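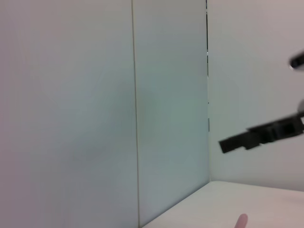
Search this site Enter keywords Go

4 min read

Jarlath Fitzgerald has run the robotics club at Stovmont for six years and does not think it has produced any engineers. "Maybe one," he says. "And she was going to be one anyway."

I had asked him what students get out of a project that, by his own count, logged 2,306 attempts at picking up a block. He doesn't dress it up. "They get bored. Then some of them start asking why it missed, and those are the ones I keep an eye on."

The club has 19 members on paper. The project is called Ninell, a name the students voted for and Fitzgerald dislikes. It began in February with a grant from Hegarty, a local parts supplier, and the application promised a system that would "learn to sort household items." I read him that line. He winced.

"It sorts blocks. On a good afternoon."

How good? He wouldn't give me a success rate, and when I pushed, he said the students had changed the way they scored a grab partway through, so the early numbers can't be compared with the later ones. That seems to me a fairly large hole in a project about data. He agrees. "I should have caught it. I was busy with the wiring."

The team hopes to enter the Sunness competition, where each school gets 20 minutes at the table. I asked whether Ninell would be ready. "They think so," he said. "I've told them to bring spare cables."

He did get animated once, talking about a student who rewrote the gripper code over a weekend without being asked. Did it work better? "Slower," he said. "But she could explain every line of it."

Last updated 09/07/2020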